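Robots on the kitting line – anyone else's hours change?

Print this page | E-mail this thread
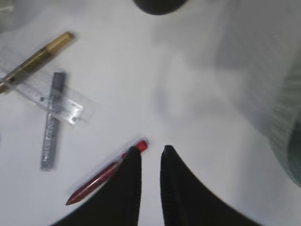
Glitter pens and a clear ruler, gripper open by the red one.

dunetti_nights
Packing stationery sets at Tositz. They put arms on the pen tables in December. We used to do 350 sets a shift per table, now I'm on refills and rejects all night. Same pay so far. Hands feel better, brain doesnt.

Ballon23
Same pay is the part to watch. Ours stayed the same til the bonus got figured off machine output. Get it in writing.

nel_packer
Disagree. My wrists were shot by Friday every week. I'll take rejects any day – and I got trained on the cell, so thats something.

Ballon23
How many got trained tho? At our place it was day shift only.

dunetti_nights
Day shift only here too. Nights gets a binder.

nel_packer
Ok that stinks. Ask for the same class, on the clock. Took me two mornings.

old_liner
Last month 2,711 sets came back to us for hand check. Clear rulers mostly. So no, not worried about my job yet

Ballon23
"yet"

dunetti_nights
Asking my lead about the class tonight. Will post what she says.

Print this page | E-mail this thread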